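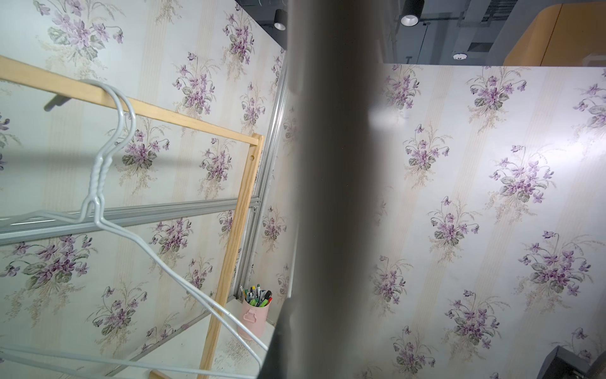

Figure 1. Floral wallpaper with violet and lilac bouquets on a pale striped background.

Why Do People Stay Until the Credits? Audience Habits at a Small Movie Theater
Final project report, Introduction to Film Studies
December 16, 2020

1. Background

The Warness is a single-screen theater in Girnumton that shows mostly second-run action movies and older comedies. Our group wanted to know whether people who leave a movie early do so at the same points, and whether the type of movie matters. Most of the writing we read for class deals with opening weekend sales, which say very little about what happens once the lights go down.

2. Method

The theater gave us its door counts for July of the previous year. The counts cover 1,634 tickets across four movies: two action movies, one comedy and one slow family drama called Hashmi. Staff had marked down the time whenever someone left and did not come back. Bathroom trips were not counted as long as the person returned before the end.

We matched each exit time to a scene list that we wrote ourselves while watching the movies at home. Two of us made separate lists for each movie and then compared them. Where the lists disagreed we used the earlier time.

3. Results

Of the 1,634 ticket holders, 282 left before the credits. The drama lost the most people, nearly all of them in the first half hour. The comedy lost the fewest. The action movies were harder to read - people stayed through the long chase scenes but left in small groups during the talking scenes that came right after.

Fumilik, the louder of the two action movies, had a cluster of exits in its last ten minutes, after the main villain is beaten. We think these people felt the story was over and wanted to get to the parking lot first. The door counts cannot show that.

4. Problems

The late showings were counted by different staff from the matinees, and the late sheets have gaps. We left out any showing with a missing page. We also had no ages for the audience, so we could not check whether families with small children made up most of the early exits.

5. Further work

A short exit survey would help, with one question on why the person left. We would also like to count a horror movie, as the theater did not show one that month.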